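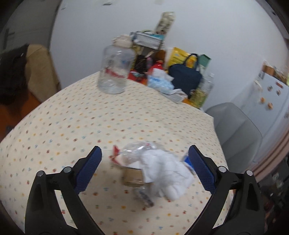

Tank pump short cycling at Bradach

The pressure pump on the rainwater tank has been starting on its own since August. It would run for a couple of seconds, stop, and start again a few minutes later with every tap in the house closed. I put up with this longer than I should have. What follows is the fault finding in order, including the parts that wasted my time.

The system

The tank is a 3000 litre round poly unit on a compacted crusher dust pad. It feeds a Rindar surface pump through a short length of reinforced suction hose. After the pump there is a Drelix controller, a check valve, a cartridge filter and a mechanical water meter, then a line to the laundry, the toilet cistern and two garden taps. The kitchen is on mains and plays no part in any of this.

The controller starts the pump when line pressure falls below its cut-in setting and stops it when flow ceases. There is no pressure vessel. With no stored volume in the line, even a small loss of water drops the pressure quickly and the pump responds. A previous owner left the vessel out, presumably to save money.

Measuring the loss

Listening to a pump is a poor way to measure anything, so I read the meter. With everything shut off before bed it read 3495. I had planned to read it again first thing but forgot, and by the time I went out the washing machine had been through a full cycle and the meter was on 3574. That difference is mostly laundry and tells you very little.

I repeated the test the next night with the machine unplugged at the wall. The litre digits did not move far, but they did move, and the small red leak indicator on the meter face was creeping. Water was therefore leaving the line downstream of the meter. A check valve leaking back to the tank would also drop the pressure, but it would not push water forward through the meter.

Isolating the branches

Each branch has its own ball valve, which made this part easy.

With the garden branch closed, the indicator kept creeping. With the laundry branch closed, it kept creeping. With the cistern branch closed, it stopped.

I opened the cistern branch again and the indicator started moving within a minute. I then put a few drops of food colouring in the cistern and left it for half an hour. There was colour in the bowl without a flush. The outlet seal had hardened along one side and had a ridge of scale on it.
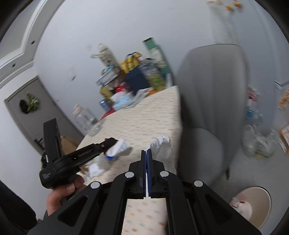 The repair

The seal is a flat rubber washer and costs less than a coffee. The cistern is a Bragança close-coupled model, and the outlet valve lifts out with a quarter turn once the button assembly is off. Close the isolating tap first and flush to empty the cistern. I wiped the seat with vinegar on a cloth, rinsed it, fitted the new washer and put the valve back. Total time was under half an hour, most of it spent looking for the vinegar.

After refilling I repeated the colour test and the bowl stayed clear. The meter indicator was stationary.

The second fault

The pump still started by itself, though far less often. The meter was not registering, so the remaining loss had to be upstream of it. I closed the ball valve immediately after the filter and watched the gauge on the controller. The pressure fell slowly. The fittings were dry to the touch, which left the check valve.

It came apart with two spanners. There was a sliver of blue pipe swarf sitting across the seat – probably there since the original installation. I removed it, ran a finger around the seat for scoring, found none and reassembled the valve with fresh thread tape. The gauge then held overnight.

Still to do

I intend to add a small pressure vessel, 8 litres, on the outlet side of the controller. The Drelix manual permits this provided the precharge is set slightly below cut-in. It will not fix a leak, and it can disguise one by stretching the interval between starts, so I wanted both faults cleared beforehand.

I have also started writing down the meter reading when I clean the leaf screen. The suction hose has some surface cracking near the tank outlet and will be replaced when the tank is next low.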